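Forum: Small Stalls and Craft Fairs
Topic: Paper bags with twisted handles, do you open them before or during the sale?

kiltavberg_knits
Hello all. I sell small soft things, mostly pom-poms, plush key rings and a few hats. Until now I put everything in thin plastic bags, but the market in Hollongate does not allow them from January. So I ordered brown kraft bags with twisted paper handles, one box of 844 pieces from Kondia. The price was good, but they come completely flat, and when I have a line of customers I lose much time with opening them. One hand holds the bag, the other hand holds the goods, and the handle always falls over the opening. Do you open them all in the morning? I have only a very small table.

Recep Bilgin
Welcome. I have used this kind of bag for three years. I open 15 before the market starts and put them one inside the other, standing under the table. More than this is useless, the wind takes them.

For light goods I don't stand the bag up at all. I lay it on its side with the mouth toward me and push the item in along the table. A bag that stands needs something heavy in the bottom or it will fall, and a pom-pom is not heavy.

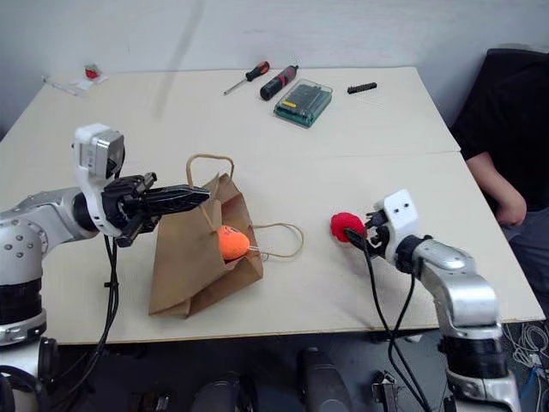

Then I lift by both handles together and the item slides to the bottom by itself. If you lift by only one handle, the mouth opens to the side and your pom-pom is on the floor. I learned this in front of a customer.

marla_tins
I don't agree with laying it down. It looks careless. People pay for a gift and they want to see it go in nicely from the top, with tissue paper. Give the bag one hard shake by the handles, put your fist in the bottom, and it stands. Five seconds.

Recep Bilgin
For tins, yes, your bag will stand because a tin is heavy. She sells plush. Please try it with plush and tell me.

marla_tins
I did sell plush for one season. I put a square of cardboard in the bottom. It worked well and the bag looked much more expensive.

kiltavberg_knits
Thank you both. Cardboard is a nice idea but it is one more thing to cut in the evening, and I already cut enough. I tried the method of Recep at home and it is quicker for me. I have another question now, about the key rings. The metal ring catches on the paper and I am afraid of small holes.

oldbarn_paper
What weight is your paper? The thin ones tear at the corner of the mouth first, then under the handle patch. Mokoena sells a thicker one, but you pay for it.

Recep Bilgin
The ring is a smaller problem than you think if the toy goes in first and the ring follows after it. My daughter does the opposite and she makes holes.
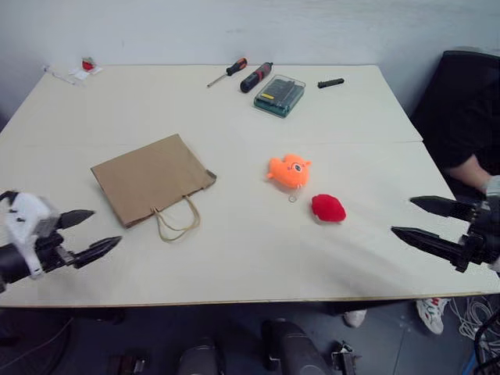

I would also separate the sorting from the packing. First decide which toys go together, and only then touch the bag. When I start with the bag I always take it in my hand, put it down, take it again, and each time the paper gets softer. Leave it flat at the left with the handles resting loose on the table, and lay the toys beside it on the right, for example an orange animal with its key ring and a red fuzzy one. Also keep your screwdrivers at the far side of the table, away from the paper. I repair my display on the same table and one time I sold a bag with a screw inside.

marla_tins
A screw! Did the customer come back?

Recep Bilgin
She came back with the screw and bought a second hat.

oldbarn_paper
About the order of work I agree with Recep, but I would put the bag on the right side if you are right-handed. Otherwise your arm crosses over the goods every time.

kiltavberg_knits
I am left-handed, so I will keep it at the left. I packed 45 bags yesterday evening for an order and only one tore, at the corner, as oldbarn_paper wrote. For the next box I will ask for the price of the thicker paper.

oldbarn_paper
Ask for a sample first. The color is a little darker, and not everyone likes it.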